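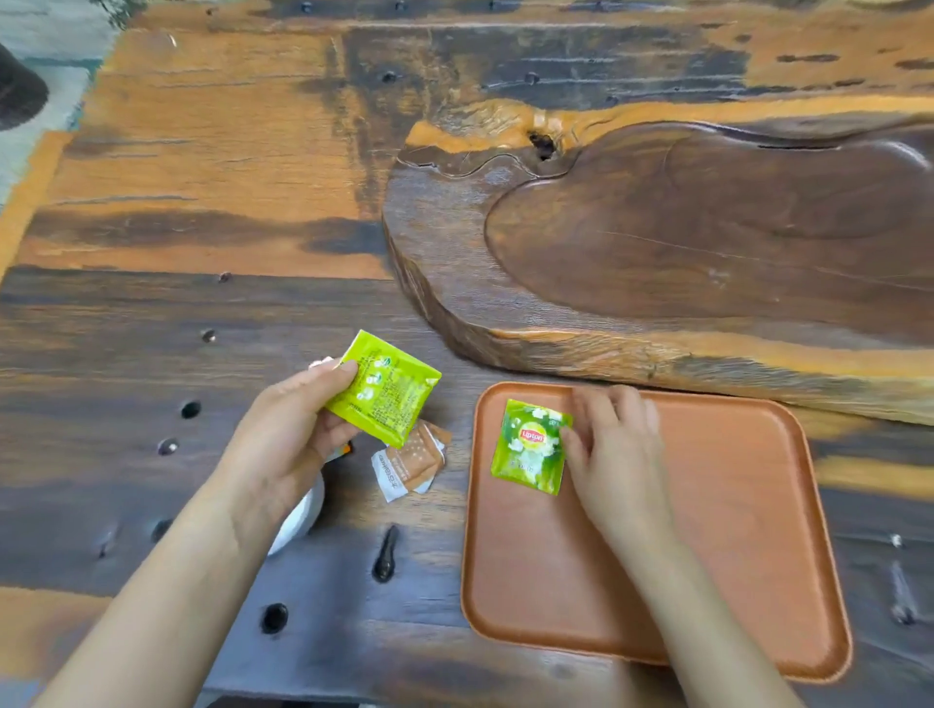 Posted by Plundovach, lab diary, December

Tray task today, outdoor table. The question is still whether segmenting the demonstrations by contact, one segment per object grasped, gives a better policy than fixed time windows. The Nidham set now stands at 1045 segments. I relabeled 37 of them this morning where the two hands held different packets and the script had merged both into one grasp.
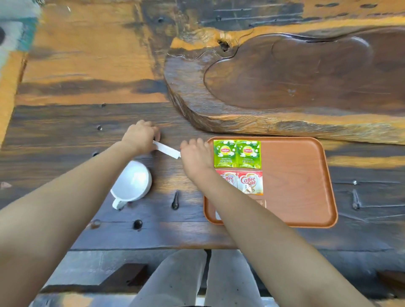 Stick packet between both hands, tea and creamer already on the tray.

Thin paper is the weak point. The contact detector fires late on it, and a white packet near a white cup confuses the mask. I lowered the threshold and reran 4 episodes – 3 came out clean, the other split one grasp in two. Left it in, flagged. 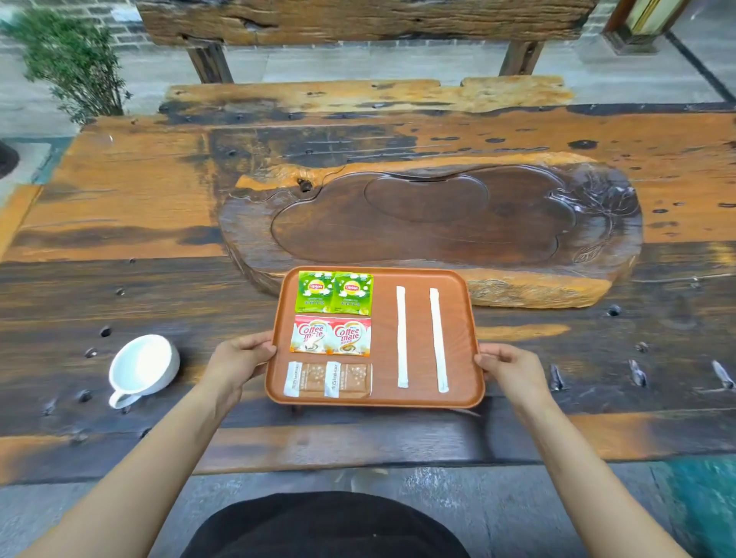
The carry is a separate problem. Both hands are in contact for the whole segment, so my boundary rule has nothing to cut on. For now I end it on tray height, which needs a table plane, and these planks are too uneven for a good fit. Will try a plane from the rim of the tray tomorrow, then retrain overnight.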